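Stureo Countertop Cell
Simulation first, hardware second

Product overview

The Stureo Countertop Cell is a single-arm package for light handling work at counter height: cups, bottles, small boxed goods and similar items. It is sold by Enditz as a staged purchase. You start with the simulated cell, test your own layout and items in it, and order the arm and gripper once you know they suit the job.

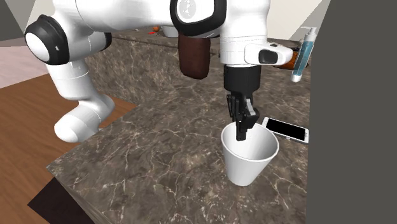
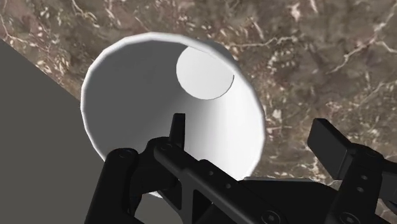
Both views are rendered in the simulator, with a white cup and the two-finger gripper at a marble-patterned counter.

What is in the package

Stage 1, simulated cell
Software license for one workstation, 12-month term
Arm and two-finger gripper models
Kitchen counter layout, editable
Starter set of 37 household items
Setup call with an applications engineer

Stage 2, physical cell
One arm with controller and cables
One two-finger gripper, black
Wrist camera and one fixed camera with bracket
Emergency stop and mounting plate
On-site installation

Stage 2 can be ordered without Stage 1, but the installation price is then quoted separately. Customers who already use the Pergate planning software can import their room drawings into Stage 1 at no charge. Check the scale after import – older Pergate files sometimes come in at inches when they should be millimeters.

Planning your purchase

Most buyers underestimate the counter. The arm needs a rigid surface or its own stand, clear space behind the base for cables, and enough headroom for the elbow when the gripper is reaching low. Tall side panels and raised back counters both reduce the usable reach, so include them in the layout you send us. A drawing with dimensions is better than photos.

Items matter as much as space. Thin paper cups, pump bottles and flat objects such as phones each put different demands on the fingers. Grasping a cup by the rim calls for low grip force, and the setting that works on a full bottle will crush an empty cup. Send a list of what you want handled, with weights if you have them. Kamran Ghorbani in applications reviews each list before a quote goes out and will mark anything he thinks needs a different finger.

Simulation results are a guide to reach, clearance and approach angles. They are less reliable for soft materials and slippery surfaces. Plan for a period of tuning on the real arm and put the staff time for it in your budget.

Costs to budget for

Quoted by Enditz: license, arm, gripper, cameras, installation, first-year support.
Not included: counter reinforcement, electrical work, guarding, workstation, and any custom fingers.
Yearly after the first: license renewal and support. These are billed together in February for all customers, with the first renewal prorated.

Spare finger pads are sold in packs of 4. We suggest one pack with the initial order.

Lead times

Stage 1 access: within 8 business days of a signed order
Stage 2 delivery: some 19 weeks
Custom fingers from Savolainen: quoted per part

Savolainen ships fingers directly to the customer, and freight is on their invoice – please allow for it when comparing quotes.

Ordering and questions

Quotes are prepared by Bülent Canpolat in equipment sales. Include your counter drawing, item list, delivery address and the name of the person who will sign off on site safety. Purchase orders should show Stage 1 and Stage 2 as separate lines, even if both are ordered together.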